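Jaltent Round-Base Desk Lamp, White
Sold by Skerkden Lighting and Desk Supply

Overview

The Jaltent is a corded desk lamp for work tables, study desks and benches. A cylindrical stem rises from the center of a disc-shaped base, and the control sits on the top face of the base within reach of either hand. Base, stem and power cable are all supplied in white. The lamp stands under its own weight – no clamp, bracket or drilling is needed.

The base is weighted with a steel plate under the molded cover. A ring of soft rubber on the underside keeps the lamp from sliding on smooth tabletops and protects painted or lacquered surfaces. On a pale table the white finish gives little contrast, and the lamp takes up little visual space when the rest of the surface is kept clear. 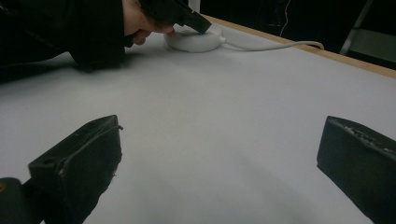
Does the lamp need to be fixed to the table?
The weight of the base is enough on any level surface. For mobile carts or tables that are moved while loaded, order the Trumine adhesive pad, which is cut to the diameter of the base and peels off without residue.

Controls

One touch button on the base handles all functions. A short press switches the lamp on or off. A long press starts dimming, and the level is held when the finger is lifted. The last level used is stored and restored at the next start, including after the lamp has been unplugged. There are 8 brightness levels if the button is tapped in dimming mode instead of held.

The button is lit from behind so that it can be found in a dark room. The indicator can be turned off by holding the button while the plug is inserted. To turn it back on, repeat the same step.

Power and cable

The cable leaves the side of the base at table height and is fixed at the lamp end. Lead it to the nearest table edge in a wide curve. Tight bends directly at the base shorten the life of the strain relief and are not covered by the warranty. Where the cable passes over a sharp edge, use the clip supplied in the carton.

The adapter is a separate wall unit. Use only the adapter supplied or the Yazzie replacement listed under spare parts. Adapters from older lamps may have the same plug and a different output voltage.

Placement

Set the lamp toward the back of the table, with the cable side facing the outlet. If the table is covered with paper or cloth, pull the covering as flat as possible first. A fold under the rubber ring reduces grip and can make the lamp lean. Keep loose sheets off the top of the base, where they can cover the button and the symbol next to it.
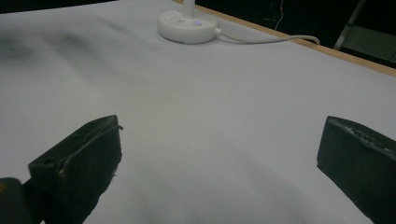

On glass tops, clean the contact area before placing the lamp. Dust under the ring has the same effect as a fold. Do not place the lamp on heated surfaces or on a table mat thicker than a standard desk pad.

Care

Unplug before cleaning. Wipe the base and stem with a cloth dampened with water and a little dish soap, then dry. Do not use alcohol on the button area – it clouds the cover over the indicator. The light source is sealed and cannot be replaced by the user.

Specifications

Finish: white, matte
Base: round disc, steel plate under molded cover
Stem: cylindrical, fixed
Control: single touch button on base, backlit
Brightness levels: 8
Light output: up to 2,000 hours at full level before first measurable drop
Mounting: freestanding
Use: indoor, dry rooms only

In the carton

Lamp, wall adapter, cable clip, printed instructions.

Spare parts and accessories

Yazzie replacement adapter
Trumine adhesive pad, round
Cable clip, white, pack of two

Returns are accepted for 28 days from delivery in the original carton. Orders for more than 11 lamps ship on a pallet and need a delivery address with ground-floor access.

Page updated 20 January 2022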